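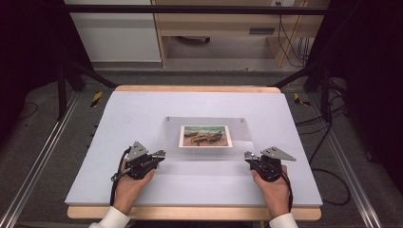 Warum liegen Boote manchmal auf dem Trockenen?

Von Jasmina Kadrić, 28. Oktober 2019

Boote auf Sand. Ganz schief. Auf dem kleinen Bild mit dem weißen Rand liegen welche so da, dahinter das Meer. Kaputt? Gestrandet? Muss nicht sein. An vielen Küsten passiert das jeden Tag, und kein Fischer regt sich auf. Das Wasser geht weg und kommt wieder. Das nennt man Gezeiten.

Ebbe und Flut - was ist was?

Ebbe heißt: Das Wasser läuft ab. Flut heißt: Das Wasser steigt. Viele sagen "es ist Ebbe", wenn sie meinen, dass gerade ganz wenig Wasser da ist. Richtig heißt das Niedrigwasser. Und wenn es am höchsten steht: Hochwasser. Hat nichts mit Überschwemmung zu tun, heißt nur genauso.

Von ganz hoch bis ganz niedrig dauert es an der Nordsee 6 Stunden und noch ein paar Minuten. Dann wieder hoch. Dann wieder runter. Meistens also zweimal am Tag Hochwasser und zweimal Niedrigwasser. Aber jeden Tag ein Stück später! Wer heute um 11 Uhr bei Hochwasser baden war und morgen um 11 Uhr wiederkommt, ist ein bisschen zu früh dran.

Wer zieht da am Wasser?

Der Mond. Klingt komisch, ist aber so. Der Mond ist weit weg, aber er ist ziemlich schwer, und alles Schwere zieht an anderen Sachen. Die Erde zieht an dir, deshalb fällst du nach dem Hüpfen wieder runter. Der Mond zieht an der Erde und auch am Meer.

Auf der Seite, die zum Mond zeigt, bildet sich im Meer ein flacher Berg aus Wasser. Auf der Seite gegenüber auch einer. Macht 2 Wasserberge. Der zweite ist der schwierige: Dort ist der Mond weiter weg und zieht am schwächsten, also bleibt das Wasser da ein Stück zurück. Zweimal lesen hilft.

Die Erde dreht sich nun unter diesen Bergen durch. Einmal rum in einem Tag. Küste im Wasserberg: Hochwasser. Küste dazwischen: Niedrigwasser. In echt ist es noch verzwickter, weil überall Land im Weg ist und das Wasser drumherum muss.

Die Sonne zieht übrigens mit. Schwächer als der Mond, weil sie viel weiter weg ist. Bei Vollmond und Neumond ziehen beide in einer Linie, dann kommt das Wasser besonders hoch. Springflut. Bei Halbmond ziehen sie über Eck, dann ist der Unterschied klein. Nippflut.

Malen geht auch

Großes weißes Blatt, ein Stift. In die Mitte die Erde, einen Kreis. Rechts daneben den Mond, kleiner. Jetzt um die Erde das Meer, aber nicht rund, sondern wie ein Ei mit zwei dicken Enden: eins zum Mond hin, eins vom Mond weg. Ein Strichmännchen auf die Erde stellen. Blatt liegen lassen und mit dem Finger einmal um die Erde fahren, immer am Männchen los. Wie oft kommt ihr durch einen dicken Teil? Zeichnug aufheben, die könnt ihr beim nächsten Vollmond noch mal rausholen.

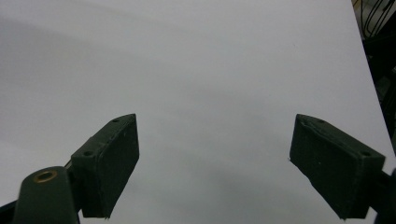 Und die Boote?

Manche Häfen haben bei Niedrigwasser kaum noch Wasser. So wie bei uns in Brastlow. Die Boote sinken mit dem Wasser langsam nach unten und setzen dann auf. Hat ein Boot einen flachen Boden, steht es gerade. Hat es einen Kiel - das ist die lange Kante unten in der Mitte - kippt es zur Seite. Sieht schlimm aus. Der nächste steigende Wasserstand hebt es wieder hoch.

Praktisch ist das auch: Wer den Boden sauber machen oder streichen will, kommt jetzt ran. Muss nur fertig sein, bevor das Wasser wieder da ist.

Ganz wichtig im Watt

Nie allein rauslaufen. Immer mit Erwachsenen, die sich auskennen, und vorher in den Gezeitenkalender schauen. Die Flut kommt nicht nur von vorne, sie läuft zuerst in die Priele, das sind die Rinnen im Watt. Dann ist plötzlich hinter euch Wasser, obwohl es vor euch noch trocken ausieht. Bei Nebel gar nicht erst losgehen.

Im November geht es hier weiter mit der Frage, warum das Meer salzig ist.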